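Contents Previous chapter Next chapter Glossary Index

CHAPTER 6

Gathering Demonstrations with Hand-Held Grippers

Chapter 5 treated the policy as a function to be fitted and took the training examples as given. This chapter turns to the examples themselves. It covers how a demonstration is planned, performed, recorded, checked and stored, and how decisions made at each of these steps limit what a learning system can later be expected to do. Students who have worked only with published collections often find this material less familiar than the mathematics. It should be read with the same care.

After completing this chapter, the student should be able to:

- distinguish a task, an episode and a session, and state what is recorded at each level;
- write a collection plan that names what is to be varied and what is to be held fixed;
- recognize the common faults of a hand-held demonstration and decide which of them call for removal;
- divide a collection into training and test portions without leakage between them.

6.1 Why the Examples Come First

A policy learned by imitation has no knowledge of a task other than what its examples and its starting weights supply. If every demonstration begins with the object on the left, the policy has been given no reason to look to the right. If every operator pauses before closing the fingers, the policy may learn the pause along with the grasp. Such habits are hard to remove by training longer or by enlarging the network. They are far easier to remove when the collection is planned.

For a number of years the usual means of gathering demonstrations was teleoperation, in which a person drives a robot arm from a control station while the arm's joint positions and camera views are stored. Teleoperation has the advantage that the recorded motions are ones the arm can certainly perform. Its costs are also well known. The arm must be present, it must be supervised, and the work takes place wherever the arm happens to be bolted down. The result is often a large number of episodes from a small number of rooms.

The hand-held gripper separates the demonstration from the arm. The operator carries the fingers and the camera directly to the objects and performs the task with them. Motion of the device through space is recovered afterward from the recorded signals, and the opening of the fingers is stored alongside it. A pair of devices, one for each hand, permits tasks in which one gripper steadies a container while the other reaches into it. Because the equipment can be carried, episodes may be gathered in homes, shops and offices, among ordinary belongings. 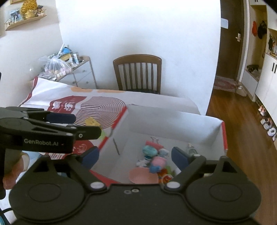

Figure 6.1. Two hand-held grippers at an open box of small toys, seen from the camera on one of the devices.

Figure 6.1 illustrates several points to which later sections return. Both fingers of the near device are in view, so that the position of an object relative to the finger pads can be read from the picture itself. The toys lie in a pile, with some partly covering others, and they differ in shape and surface: a knitted ball, plush figures, a binder clip, a clear bottle. The background contains furniture, a door and a row of shoes. None of these has any bearing on the task, and a useful policy must learn to disregard them. It can do so only if the background changes from one group of episodes to the next while the task stays the same.

6.2 Terms Used in This Chapter

A task is a written statement of a goal, such as "remove the plush toys from the box and place them on the table." The statement should be specific enough that two people watching the same recording would agree on whether the goal was reached.

An episode is one attempt at a task, from a defined starting condition to a defined ending condition. It consists of the camera record, the path of each device, the finger opening over time, and a short label.

A session is a group of episodes gathered by one operator in one place without a change of equipment. Calibration is performed at the start of each session and its result is stored with the session record. An episode that cannot be traced to its session should not be used.

A collection is the full set of sessions prepared under a single plan.

6.3 The Rildale Collection

The chapter makes repeated use of one collection, prepared in the town of Rildale for a course in household manipulation. The plan was written by Sevim Demirtaş and Kibet Gachanja, and the sessions were supervised by Nevzat Kozan. The tasks concern the emptying, filling and sorting of small containers.

The plan called for 300 accepted episodes. The operators recorded 313 in the first round, across 19 sessions, and it was expected that the surplus would cover any losses in review. It did not. Review by Aslı Ateş set aside 146 episodes, most of them for one of two faults: a fingertip that left the camera's view at the moment of contact, or an episode stopped before the gripper had fully released the object. The second fault was traced to the written instructions, which told operators to stop recording "when the object is placed." Some operators read this as the moment of touching down and others as the moment of letting go.

The instruction was rewritten as follows:

"Stop recording after both grippers are open and clear of all objects."

A second round was then carried out under the revised wording. The student should observe that the error was one of language and that no device had failed. It was also costly, since an episode without a release cannot be repaired in editing. Section 6.6 presents the review sheet in full, with the comments made on each rejected episode.

6.4 Planning What Will Vary

A collection plan lists the conditions that will be changed on purpose. In container tasks these commonly include the objects, their arrangement, the container, the height of the work surface, the lighting, the room and the operator. It is seldom possible to cover every combination. The planner must decide which conditions matter most for the intended use and give them the larger share of the episodes.

Arrangement deserves particular attention. Operators who reset a container by hand tend to put objects back in an orderly way, with the easiest one on top. Over many episodes the pile becomes tidier than any pile the robot will meet. In the Rildale sessions the objects were tipped in from a second container, and the operator was not permitted to adjust them afterward.

Two further rules were followed. The operator did not rehearse a particular pile before recording it. Failed grasps followed by a successful second attempt were kept, provided that the recovery was made without setting the device down. A policy shown only perfect grasps has no example of what to do after an imperfect one.

Conditions that are not varied should be written down as well. A plan that records "one type of finger pad throughout" allows a later reader to judge whether the results may be expected to hold for another type.

6.5 Dividing the Collection

Episodes from the same session resemble one another closely. They share a room, a table, a set of objects and an operator. If they are divided at random, near copies of the test episodes will appear in the training portion, and the measured success will be higher than the system deserves. Division should be made by session at the least. Where the system is meant for use in places it has not seen, division should be made by room.

Exercises

6-1. Rewrite the following task statement so that two reviewers would be likely to agree on its outcome: "Tidy up the box."

6-2. A laboratory in Standville has gathered all of its episodes on Thursday afternoons beside a large window. State which conditions have been held fixed without being planned, and propose a change to the schedule.

6-3. Benjie Yap proposes to discard every episode in which the first grasp fails. Give one argument in favor of this rule and two against it.

6-4. Using Figure 6.1, name two objects that may call for different approaches by the fingers, and explain what differences in shape or surface led to your choice.

Castellanos Textbooks, Education Division. All rights reserved. Contact the publisher. Back to top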